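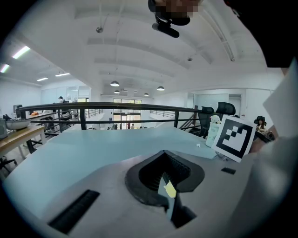

手持ちグリッパーの軌跡推定における時刻合わせとマーカー補正
後期課題報告書

このテーマを選んだのは、正直に書くと、昨年の10月にデータの後処理を手伝ったとき、同じ動作なのに軌跡がぐにゃりと曲がって出てくるのがどうにも気になって仕方がなかったからです。当時は原因がわからず、とりあえず平滑化フィルタをかけて提出してしまいました。今回はそこをきちんとやり直そう、というのが出発点です。

1. 目的
手で持って操作するグリッパーの位置と姿勢を、頭側のカメラから見たマーカーの検出結果と、グリッパー側のカメラによる自己位置推定の両方から求め、ひとつの軌跡にまとめるソフトウェアを作ります。名前は「Imell」としました(深い意味はなく、響きが気に入っただけです)。

2. 構成
Imellは、検出、時刻合わせ、統合の順に処理が流れます。記録の読み込みには研究室で代々使われているSornoraをそのまま利用しました。古いコードなのでコメントが少なく、読み解くのに思いのほか時間を取られましたが、おかげで時刻の扱いにはずいぶん詳しくなれたと思います。 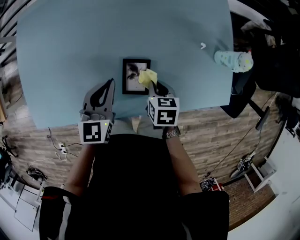

カヴィタ・アイヤンガー(Kavitha Iyengar)

3. 時刻合わせ
いちばん苦労したのがこの部分です。二つのカメラは別々の時計で動いているため、記録の先頭をそろえただけではだんだんずれていきます。そこで、両方の軌跡から角速度の大きさを取り出し、64フレームの窓で相互相関を計算して、ずれを少しずつ追いかける方法にしました。最初は記録全体で一つの値を求めていたのですが、長い記録では後半が合わず、窓に分けることを勧めてくださったのは先輩のラクシュミ・プージャリさんです。

4. マーカーの扱い
グリッパーには立方体のマーカーが付いていて、左右それぞれ、見えている面から姿勢を計算します。一面しか見えないときは姿勢の解が二通り出て、奥行き方向にぱたんと裏返ることがあります。黄色い付箋のような小さなものをつまむ場面では手首の向きがよく変わるので、これが目立ちました。Imellでは直前の姿勢に近いほうの解を選び、複数の面が見えた時点で改めて計算し直しています。

5. 結果
483件の記録を処理したところ、途中で統合に失敗したのは6件でした。いずれもマーカーが腕に隠れる時間が長く、自己位置推定のほうも追跡を見失っていた記録です。残りの記録では、裏返りによる急な跳びはなくなりました。

6. 今後
失敗した記録には、グリッパーの開閉量も手がかりとして使えないか試したいと思っています。処理の速さにはまだ手を付けていません。設定ファイルの書き方も少しややこしいままなので、次に使う人のために説明を書き足しているところです。

2021年5月9日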